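## Aus den Werkstätten: Wartung der Zweiarmzelle am Standort Gristau

Die Abteilung Automatisierung teilt mit, dass die planmäßige Wartung der Zweiarmzelle in Gristau abgeschlossen ist. Die Zelle wurde im Juli aus dem Gebäude in Fimton übernommen und dient seither der Erprobung von Greif- und Sortieraufgaben mit Haushalts- und Verpackungsware. Im laufenden Betrieb hatten sich zwei Punkte gezeigt, die eine Überarbeitung erforderlich machten: die Führung der Anschlussleitungen an den Greifern und die Wiederholgenauigkeit des linken Arms nach längeren Arbeitsphasen.

### Leitungen und Zugentlastung

Die Anschlussleitungen beider Greifer verlaufen außen am Arm. Sie müssen genügend Länge haben, damit sich das Handgelenk in beide Richtungen vollständig drehen lässt, dürfen in gesenkter Stellung jedoch nicht unter die Finger geraten. Bei der Durchsicht wurde an der linken Leitung eine Scheuerstelle am Mantel festgestellt. Sie wurde gegen eine Leitung gleicher Bauart aus dem Bestand des Lieferanten Turcotte getauscht. Die rechte Leitung war ohne Befund und blieb im Einsatz.

Nach dem Tausch wurden beide Arme ohne Last durch den gesamten Arbeitsbereich gefahren, zunächst mit verminderter Geschwindigkeit, danach im normalen Betrieb. Die Leitungslänge ist nun im Wartungsblatt der Zelle festgehalten und darf nur nach Rücksprache mit der Werkstatt verändert werden. Kabelbinder an den Gelenkringen sind nicht zulässig.

### Greifer und Finger

Die Schrauben der Greiferhalterungen wurden gelöst, gereinigt und mit dem vorgeschriebenen Drehmoment neu angezogen. Der Verschleiß der Finger lag innerhalb der Toleranz. Das Prüfintervall beträgt künftig 2000 Greifzyklen; der Zähler wurde bei einem Stand von 2105 zurückgesetzt. Bedienerinnen und Bediener werden gebeten, den Zählerstand bei Schichtende in das Zellenbuch einzutragen. Der Nachtrag aus dem Gedächtnis am folgenden Tag hat in der Vergangenheit zu Lücken geführt, die sich im Nachhinein nicht schließen ließen.

### Referenzfahrt und Arbeitsfläche

Die Abweichung des linken Arms ging auf eine veraltete Nullpunkteinstellung zurück, die beim Umzug aus Fimton übernommen worden war. Beide Arme wurden neu referenziert. Anschließend wurden 20 Anfahrten auf denselben Messpunkt durchgeführt, die sämtlich innerhalb der zulässigen Grenzen lagen. Die Steuerungssoftware Tomano wurde dabei nicht aktualisiert. Eine neue Fassung liegt vor, wird aber erst nach Abschluss der laufenden Versuchsreihe eingespielt.

Als Arbeitsfläche dient weiterhin die schwarze Bodenmatte mit dem weißen Streifen. Kartons und Eimer mit Versuchsmaterial sind an der Wand abzustellen, einzelne Kartons können auf dem Klappstuhl bereitgestellt werden.
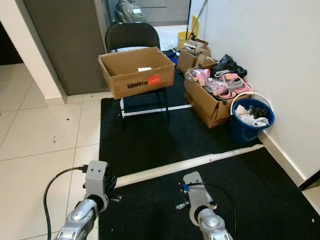
Für die Wiederaufnahme des Betriebs gilt eine Einlaufzeit von 14 Tagen. In diesem Zeitraum ist vor jeder Schicht eine Referenzfahrt vorzunehmen und das Ergebnis zu vermerken. Auffällige Geräusche an den Gelenken, ruckartige Bewegungen oder Fehlermeldungen der Greifer sind der Werkstatt unverzüglich zu melden; die Zelle ist bis zur Freigabe stillzusetzen. Ein Neustart ohne vorherige Meldung ist auch dann zu unterlassen, wenn die Störung nur einmal auftritt.

Der Fußboden innerhalb und außerhalb der Matte ist vor Schichtbeginn zu kehren. Lose Folien und Beutel sind aus dem Schwenkbereich der Arme zu entfernen, sofern sie nicht Teil des Versuchs sind. Beim Betreten der Matte müssen beide Arme in Halteposition stehen und die Freigabe am Bedienpult zurückgenommen sein.

Das überarbeitete Wartungsblatt liegt am Bedienpult aus und ist zusätzlich in der Ablage der Werkstatt hinterlegt. Ältere Ausdrucke, insbesondere solche mit der Standortangabe Fimton, verlieren ihre Gültigkeit und sind zu vernichten. Anträge auf Nutzungszeiten nimmt das Sekretariat der Abteilung Automatisierung wieder in der üblichen Form entgegen.

*Abteilung Automatisierung, Gristau, 23. November 2023*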